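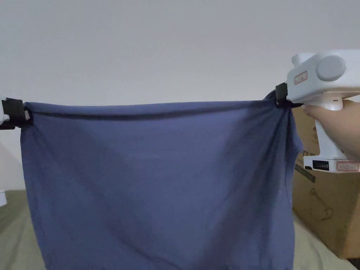 Figure 1. Dark blue cloth held by its two upper corners, hem band along the top.

Folding and Storage of Thin Household Fabrics
Mārtiņš Strazds
Submitted Fri 30 July

1. Purpose

The textiles module asks each student to take one routine household task and write a procedure that another person can follow without a demonstration. I chose folding thin woven pieces on a bed. Most published folding instructions assume a table. In a small bedroom the mattress is usually the only flat surface large enough, and it behaves differently: it gives under the hand, and a sheet grips the cloth on top of it.

2. Materials

The work covered lightweight pieces only: cloths, covers and shirts that crease easily and show the light a little when held up. Towels and knits were left out. The storage target was one drawer of the Walireo chest in the bedroom, with an inside depth of 41 cm. Folded size was checked with a Grunasport tape measure. No iron was used at any stage.

3. Procedure

3.1 Hang. Take the piece by two neighboring corners and hold it at chest height. Where there is a hem or a doubled edge, put it at the top. The extra layer is stiffer and sags less between the hands than a single layer does. Grip as little fabric as possible. A large handful at the corner sends diagonal creases down the side, and these stay in the piece after it is laid down.

3.2 Lay. Lower the free edge first, then walk the held edge away from it. Thin fabric traps air if it is dropped flat.

3.3 Straighten. Pull along the length, one end at a time, with the other end held down. 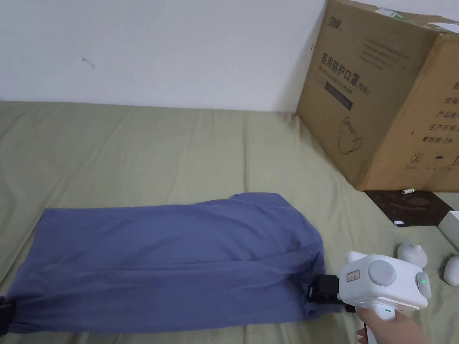 The sheet under the work makes a difference at this step. Cotton on cotton has enough friction that a pull at one end often does not reach the far edge, and the top edge stays wavy while the rest lies flat. Lifting the piece slightly before pulling fixed this in most cases. Smoothing with the palm was less effective — it moved the folds along instead of removing them.

3.4 Fold. Fold in half lengthwise, then in half again, then in thirds across. Check the width against the drawer after the second fold.

4. Results

I logged 114 folds over the project. The commonest fault was a twisted side edge, which came from step 3.1 and could not be corrected later without starting over. The second was a long edge out of line after step 3.4, usually by 2 cm or less. I accepted that amount, as it made no difference to the fit in the drawer.

Color had a practical effect I had not planned for. On dark blue fabric the shallow creases were hard to see from directly above and easier from a low angle, so I began checking each piece from the side of the bed before folding.

5. Limits

One person did all the folding, on one mattress. The Rashidi method from the course handout was tried in December and dropped because it needs a hard surface. Fitted sheets still need a procedure of their own.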